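Visit to the Callcombe robotics lab, June

Our group got to the Callcombe building just before ten on a Saturday, which meant the street parking was free and the front doors were locked. Hae-won Min came down to let us in and took us up the back stairs to the second floor. Visitors sign a sheet, leave bags in a locker and get a paper badge. There was coffee.

The lab works on robot manipulation, mostly single arms doing jobs on a counter or bench. I had signed up to hear about their evaluation method, which they call Plototley. The short version is that they test a control policy on simulated kitchens before it goes anywhere near hardware, and they try to work out how far the simulated result can be trusted.

Raquel Caldeira gave the talk. She has been on the project for 2 years and did most of the scene generator. Each test starts from a base kitchen with an arm fixed at one side of the counter. The generator then changes the wall and counter surfaces, the lighting, the viewpoint and the set of objects. The instruction to the robot stays the same across a batch. A policy that only manages the task against a plain background gets found out fairly quickly.

She spent a good while on clutter. In their older scenes the objects were spaced out evenly, and the scores came out higher than anything they later got on the bench. Now the generator is allowed to tip things over and leave them lying wherever they settle, and to put items that have nothing to do with the task within reach of the gripper.
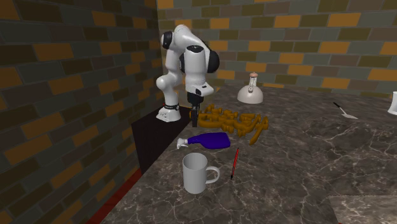

Piles are the hard part, she said. The physics engine has to resolve a lot of small contacts at once, and if the time step is too coarse the pieces jitter or creep apart before the arm has moved. Their fix is to let each scene settle with the arm held still, then throw out any scene where something is still moving. It slows the generator down, but the runs can be repeated.

The result they were showing compares two ways of training. One policy was trained with fixed surfaces and the other with surfaces changed every episode. Both were then run on 50 simulated scenes neither had seen, and on 50 matching set-ups on the real bench. The varied policy did better in both places. What interested me more was that the simulated ranking of the two agreed with the real one, though the actual scores did not line up very well. Simulation was too generous on anything that rolls and too harsh on soft items. Caldeira was clear that they would not use the simulated score as a forecast. They use it to decide which version is worth bench time.

Vilém Michalík asked whether two policies are enough to say anything about ranking. She agreed they are not, and said 4 more are being trained now.

After the talk we went through to the bench room. Eduard Rusnák ran a few trials for us, with the Jundeo software up on a monitor so we could follow the planned path of the gripper. He resets every trial by hand, matching the objects to a faint overlay of the simulated layout. He said this takes longer than the trial itself and is the main reason the real test set is the size it is. We were asked to stay behind the yellow line while the arm was powered.

Bohumila Slanina showed us the labelling station, where failed runs get sorted by cause. Missed grasp, dropped object, wrong object and time-out each have their own key. Collisions with something other than the target are logged separately, even when the task gets finished. I would have liked to see those numbers but they were not ready.

Lunch was sandwiches at Bednárik, across the road. The group was away by half past one. Anyone wanting to go on the next visit should put their name down early, as the bench room only takes small groups, and wear closed shoes. The slides will be sent to everyone who signed the sheet.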